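Equipment Review: Stola Handheld RF Exposure Meter

Prepared for the Lernthorpe Consumer Technology Library
Reviewer: Ekaette Balogun
Technical reading: Kiran Chauhan
Published 1 July 2021

The Lernthorpe Consumer Technology Library lends measuring equipment to residents, schools and small businesses. Requests for radio-frequency meters have grown steadily, most of them from households that have added a wireless router, a smart utility meter or a second cell phone and wish to know what these devices emit. The Library purchased 2 units of the Stola handheld meter in February and has used them in staff trials before releasing them for loan. The present review sets out the findings of those trials and the conditions under which the meter will be lent.

Scope

The review considers the meter as a household instrument. It does not address whether any level of radio-frequency energy is harmful, and readers with a medical question should put it to a physician. A meter of this class reports the strength of a signal at the place where it is held. It cannot report how much energy a body absorbs, which for cell phones is established by a different kind of test carried out in a laboratory.

What is supplied

The Stola arrives in a padded case with a wrist strap, a printed quick guide and a short charging cable. No wall adapter is included. The full manual must be downloaded, and the address printed in the quick guide led at first to the manual for an earlier model. Manurung, the distributor, corrected the link after the Library wrote to it, although copies of the guide already in circulation presumably still carry the older address. Borrowers will receive a bound copy of the correct manual with each unit.

The casing is light and comfortable to hold. The display is large enough to read at arm's length, and this matters a good deal, as the user's own body can block or reflect a signal when the meter is held close to the chest. The buttons are stiff and click loudly. The battery compartment is sealed, so a worn battery means returning the unit to Manurung for service.

Setting up

The meter is ready for use shortly after it is switched on. It offers an instantaneous reading, a peak reading and an average over a period chosen by the user. The instantaneous reading appears first by default. In the opinion of both reviewers this is a poor choice. A cell phone transmits in short bursts, and its output rises and falls with the quality of the connection, so the number on the screen jumps constantly and tells an inexperienced user very little. Borrowers are advised to select the average and to leave the meter in one place for several minutes.

Units are a second source of confusion. The meter can display field strength or power density, and the two are not interchangeable. A figure copied from one scale and compared with a limit given in the other will mislead. The selected unit is shown in small type at the corner of the display, and one member of staff recorded an entire afternoon of readings without noticing that it had been changed.

Performance in use

Staff compared the two units with each other and with an older Getberg bench instrument kept at the Library. Agreement between the Stola units was good when they were placed in the same position one after the other. Agreement with the Getberg was good for strong, steady signals and weaker for faint or intermittent ones. Mr. Chauhan notes that the Getberg is itself overdue for calibration, and the comparison should be read with that in mind.

The meter responds clearly to a phone placing a call in a room with weak coverage, and less strongly to the same phone near a window with good coverage. It also shows how quickly readings fall with distance. For many borrowers this will be the most useful lesson the instrument offers – moving a router from a bedside table to the far side of a room makes a plain difference to the average reading at the pillow.

The meter is less satisfactory at telling one source from another. It has no means of separating a neighbor's router from the borrower's own, or a passing vehicle's phone from one in the kitchen. The manual suggests switching devices off in turn and repeating the measurement. The method works, but it is slow, and in an apartment building it will never account for everything.

The internal memory holds 443 averaged readings. Staff found this sufficient for a typical household survey. Readings can be copied to a computer over the charging cable, but the accompanying software is dated in appearance and requires a restart after installation. Exported files open without difficulty in a common spreadsheet program. The time of each reading is included, though the meter loses its clock setting if the battery is allowed to run flat.

Common household sources

Borrowers often ask where to begin. The Library suggests the router, then cell phones, then cordless phone bases, and finally any appliance with a wireless function that is seldom used.

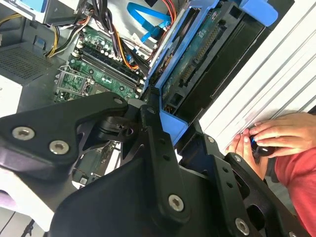
Desktop computers deserve a separate word, because borrowers frequently assume that every electronic device registers on the meter in the same way. A computer connected by network cable, with its wireless functions switched off, gave readings that staff could not distinguish from the general background of the room. The enclosure plays a part, and measurements should be taken with the computer closed and in its normal position. A tower laid on its side with its interior open is not arranged as it would be in daily use, and readings taken over it should not be entered in a household survey. The meter should in any case never be lowered into an open computer.

Microwave ovens are another frequent subject of inquiry. The Stola will register an oven in operation, but it is not a leakage tester and its maker does not present it as one. A damaged door or latch calls for a qualified repair service, whatever the meter shows.

Documentation and support

The full manual is accurate for the most part and is written in clear language. The chapter on limits is the weakest. It prints a table of reference values without stating which apply to the general public and which to workers, and it gives no date for the table. The Library has inserted a sheet directing borrowers to the current published limits of the responsible federal agency.

Manurung answered two of the Library's written inquiries promptly. A third, concerning the interval between calibrations, received only a general reply. The company offers recalibration as a paid service and issues a certificate with it. Prospective buyers should ask for the price before purchase, as it is not listed with the meter.

Assessment

The Stola is a competent instrument for comparing one place with another and one device with another. Its averaging function is reliable, its display is good, and the two units tested behaved alike. It should not be used to demonstrate compliance with a legal limit, to support a complaint against a landlord or carrier, or to judge the safety of a medical implant. Its default settings do not serve beginners well, and the treatment of units should be improved in any future version.

The reviewers recommend the meter for supervised use in schools and for loan to households, with the accompanying instruction sheet. Purchase by an individual is harder to justify – most people will complete their measurements in an afternoon and have little reason to repeat them.

Loan conditions

The meter is cataloged under item number 2805. Borrowers must be adult members of the Library and must attend a short demonstration at the service desk before their first loan. Units are to be returned charged, with the memory cleared and the strap attached. Damage to the sensor end should be reported on return, even where the meter still appears to work. Schools may reserve both units together on written request.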